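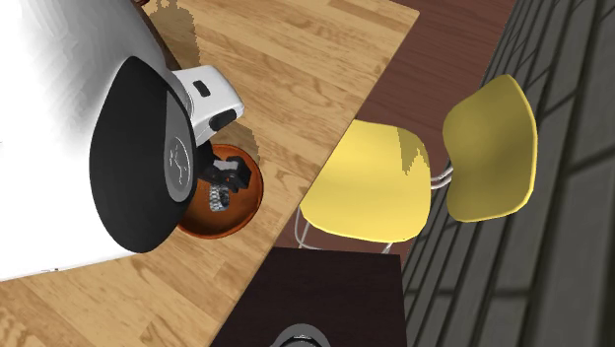

Eltbridge Robotics Club – Simulation Group mailing list

Subject: Re: [sim] arm stops dead in the bowl task
From: Daichi Kikuchi

Hi all,

Found it! Or found most of it, and what's left is small enough that I'm going to bed happy. Shigeru, you were right that it wasn't the policy. Your message is quoted at the bottom for anyone who missed it.

I spent Saturday stepping through the failed runs one physics step at a time (I recommend this to everyone, it's way more fun than it sounds). I kept stopping where the gripper is down in the orange bowl with the silver link thing, the kitchen counter version with the yellow chairs. In run after run the fault shows up right at that point. The fingers start to close, the contact force on the left finger jumps to 395 N in a single step, and the protective stop does exactly what we told it to do. So the stop is fine! Please don't raise the limit to get around this. I know it's tempting and I know two people already have it raised in their local configs.

The force is coming from the object. Haro exports it as a chain of little rigid pieces, and somewhere in the last update the "ignore neighbors" setting got dropped. Every link now collides with the links next to it, and they overlap slightly even when the thing is just lying there. As long as nothing touches it, the solver keeps a lid on it. Squeeze it against the bowl and all that overlap tries to come out at once, into the finger. You can see it beautifully if you turn on contact arrows and zoom in on the bowl – it looks like a sea urchin.

I put the setting back by hand and reran the same 50 seeds Shigeru used. His 31 stops went down to two. Two!! I was pretty loud about it and woke up the dog.

The two that still stop are a different animal. In both of them the fingertip gets to the wall of the bowl before it gets to the object and pushes straight sideways. That one would be a real fault on the real arm too, so I'd like to keep it as a stop and work on the approach angle. Somebody who knows the Berge planner better than I do, please take a look. The seeds are in the notes file next to the logs.

Things I haven't checked:

- whether the lighter object (the keyring) has the same problem, though it came out of the same export
- the Cliltwood bench, which still runs the old build
- whether it matters that the controller runs at 30 Hz and the physics a lot faster. I was convinced this was the cause until lunchtime, so I'm not ready to trust myself on it yet

If you pulled the object files in June or later, please pull again before you run anything on hardware from a sim-tuned grip. A grip force tuned against the broken chain is going to be way off, and I have no idea in which direction.

Shigeru, can you rerun on your machine with your own config? I'd love to see the same numbers come out of a setup I haven't touched.

Daichi

Shigeru Nishimura wrote:
> Hello everyone,
>
> I am getting protective stops in the bowl task again. 31 out of 50
> runs last night. The arm goes down normally, the gripper enters the
> bowl, and then everything halts with a force fault on the left
> finger. Never the right one.
>
> I swapped in the old policy and it does the same, so I don't believe
> it is the training. Nothing changed on my side except that I updated
> the objects.
>
> Logs are in the shared folder. Does anyone else see this, or is it
> just my machine?
>
> Shigeru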